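## 4. グリッパーをシミュレータで見比べる

実機に付ける前に、まずシミュレータで気軽に試しちゃいましょう。私はPlustikとGursideの2種類を、アームもコントローラもそのままで比べています(設定を書き出しておくと本当に楽です!)。

1. Ultimumを起動して、「機器」からグリッパーを選びます。
2. 手首カメラを有効にします。視点はグリッパーの後ろ上あたりが私の好みです。
3. 指を全開にして、対象物の手前で止めます。
4. 把持力を6に設定し、物を替えながら10回ずつ閉じてみます。
5. 結果を保存して、もう一方のグリッパーで手順3からやり直します。

> **メモ:** 私の記録は3,623回分を超えたところで一覧がかなり重くなりました。こまめにフォルダを分けるのがおすすめです。

> **注意:** 把持力を9より上げたまま実機へ転送しないでください。Urrutiaのコントローラは前回の値をそのまま読み込みます。私は一度やらかしました……。

手順3で止めたときの手首カメラは、こんな見え方になります。どちらも指は開いたままです。

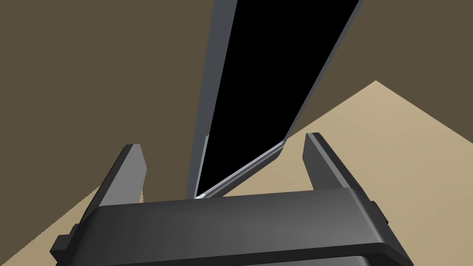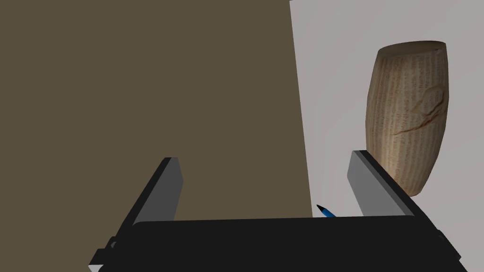

**カテゴリ:グリッパー/手首カメラ**

薄くて背の高い板状の物は、指の間に下端が見える位置まで寄せてから角度を決めると合わせやすいです。胴のふくらんだ円筒のほうは、私はいつも真ん中より少し下を狙っています。うまく合わないときは、カメラの傾きを初期値に戻して手順2からどうぞ。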